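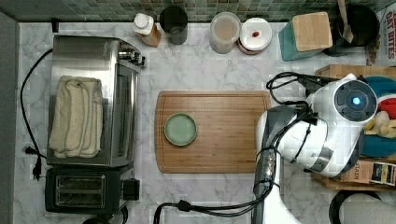

A toaster, a toaster oven and a chopping board on a marble-patterned worktop.

Kitchen electrics: what the winter checks will cover

Nov 29, 2018

Residents in both Prastis blocks will have their kitchen sockets and fixed wiring tested over the winter. The work was first put forward in June and has now been given to Kuhlmann, the firm that rewired the stairwell lighting. Letters with a date for each flat are going out with this newsletter.

There are 80 flats to get through. The electricians expect to do 4 a day, starting on the ground floor of the north block and working up. Each visit should take 30 minutes, plus a short time at the end when the power to the flat is switched off at the board. If you have a fish tank, a medical device or anything else that has to stay on, ring the office before your date and we will arrange a lead from the landing supply.

The check covers the consumer unit, the cooker circuit and every socket in the kitchen. It does not cover your own appliances. Abdul-Rahman Appiah, who is running the job for Kuhlmann, has asked that sockets are within reach when his team arrives. Small items can stay on the worktop but please unplug them. Fridges and freezers do not need to be moved unless the socket is directly behind them, and in that case the electricians will do it with you there.

A few people have asked about extension leads. The lease allows them, but the older kitchens have only two double sockets and we know that many flats run a kettle, a microwave and a heater from one lead. Please stop doing this. Anything that heats up should go straight into the wall, one plug to one socket. If the check shows your kitchen is short of sockets you can ask for an extra double to be fitted at the same time. The cost will be shared between the building fund and the leaseholder, and tenants should speak to their landlord first.

Faults will be sorted into two groups. Anything dangerous will be made safe on the day. Anything else will be listed and repaired in a second round once all the flats have been seen. You will get a copy of the report for your own flat through the door.

Someone over 18 must be in for the visit. If you can't be, you can leave a key with Wajid Rizvi at the Grovitz Road office - he will need your name and flat number in writing. Missed visits will be rebooked once free of charge.

The south block lift will be used for moving tools in the mornings, so allow a bit longer if you are going out early. Parking bays 2 and 30 are being kept for the electricians' vans until the work is finished.

3 comments | 11 shares

Ukivness Residents' Newsletter - contact the office | Back to top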